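Notebook > Manipulation > Perception and grasp control

April 7, 2025 — bun/plate task, wrist stream and release logic

Picking up where the November notes stopped. Zekodard now runs the perception node and the controller in separate processes, so a stalled segmentation call no longer freezes the arm loop. The old build would hold the last commanded velocity when that happened. New build decays to zero over 60 ms and raises a flag. I pulled the mask server out from under it by hand a few times this morning and the flag came up each time.

Wrist stream first. With a bun in the fingers, most of the upper middle of the view is crust, and the tilt is steep enough that anything assuming gravity points down the image is wrong. The old in-hand check did assume that. It fitted a line to what it took for the table edge and used it as the reference for object angle. Removed. The reference now comes from forward kinematics and the camera extrinsics, and the image is used only for the object contour. Mug on the right side of this view is upside down, which the detector handles, at lower confidence.
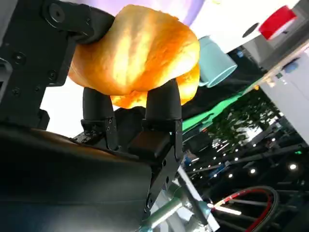 Aarti Bhatia: are you still masking the fingers with the static polygon? If the fingers slide apart the polygon is stale, and you get contour pixels off the black blocks instead of the bread.

Yes, it was static. Changed after lunch. The mask is now rendered from the finger joint position at the image timestamp, dilated a little. Timestamps are the weak part: joint state and camera run on different clocks and I'm interpolating with a fixed offset. Offset lives in prendoder.cfg under wrist_sync. Do not tune it per run. If it drifts, we want to know.

Contour fit after the change: replayed 162 logged grasps through Prendoder, old mask and new mask, same seeds. The old one put part of a finger inside the object on the wide openings. The new one doesn't on any clip I stepped through, but I did not step through all of them. The replay tool writes both overlays side by side, so someone else can finish.

Soft objects remain a problem for the slip estimate. The underside gives between the fingertips and the estimator reads the shape change as motion. For now there is a dead band on the vertical component. It hides slow slip, which I don't like. Bruta has a deformation term we could borrow, but it wants a mesh and we don't have one for bread.

Planner side. Goals are given as relations (bun on plate, bun off plate) and resolved to poses from the head camera. Two things broke this.

1. Identity. The pair of pumpkin buns look the same to the embedding, near enough. With one on the plate and the other on the bare table to its left, the tracker swapped labels whenever a hand passed over them. Association now uses last known support surface plus position, with appearance as a tiebreak only.

2. Glare. The white top throws back the overhead lights and the depth fill makes a small bump at each reflection. The planner routed around the bumps. I clip the height map to the table plane wherever the color image is saturated. Crude. The plate rim survives it.

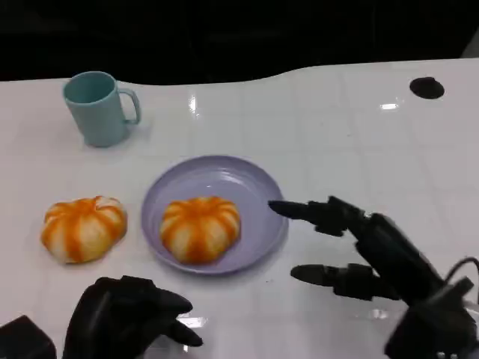 Aarti asked whether clipping on saturation would also flatten a real white object standing in a reflection, and said she would sooner see the plane fit reject outliers over several images.

It would flatten it, yes. Nothing white stands on the table in this task, so the clip stays in behind a switch (table.clip_saturated) and defaults to off for everyone else. Multi-image fit is a better answer. Opened a ticket and put my name on it.

Hand-to-hand clearance is also tighter than the model thinks. Collision geometry for the fingers is capsules, one per link, and the wrist cable isn't in it at all. I added a fat capsule for the cable loop on the right side. Planning time went up, still inside the 300 ms budget on the bench machine. Not checked on the laptop.

Release: the open command used to fire on height alone. It now needs height and a drop in finger effort together, with a timeout that backs up and retries once. After that it stops and asks.

Open:
- clock offset, measure it properly
- rest of the replay clips
- slip dead band, try scaling it with finger effort
- same cable capsule for the left side
- the log viewer still labels the wrist stream as head_2, fix the string

Branch is bhatia/release-gate. Config changes are committed, replay outputs are not.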